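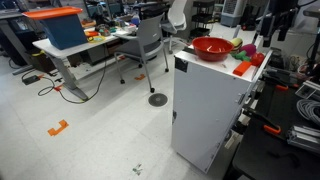 Le bol rouge et ses légumes, posés dans l'atelier.

Bon, je craque rarement pour la dînette, mais le lot Plumunis me faisait de l'œil depuis juillet ! Je l'ai pris pour mes neveux (20 euros, port compris). Premier bon point : les couleurs. L'aubergine tire franchement sur le magenta, la tomate est bien ronde, et le bol a un rouge brillant que j'adore, avec un large rebord facile à attraper pour les petites mains.

Côté moins bien, le truc vert à la forme bizarre… poivron ? brocoli ? Chez nous, chacun a sa théorie, et la notice ne dit rien. J'aurais aussi aimé une boîte de rangement fournie, parce que tout ça traîne vite partout (j'ai marché sur la tomate dès le deuxième soir, aïe).

Iara Domínguez m'avait conseillé le lot Fludon, plus complet mais 2 fois plus cher. Je ne regrette pas mon choix. Je mets quatre étoiles, et je rachèterais le bol tout seul s'ils le vendaient à part !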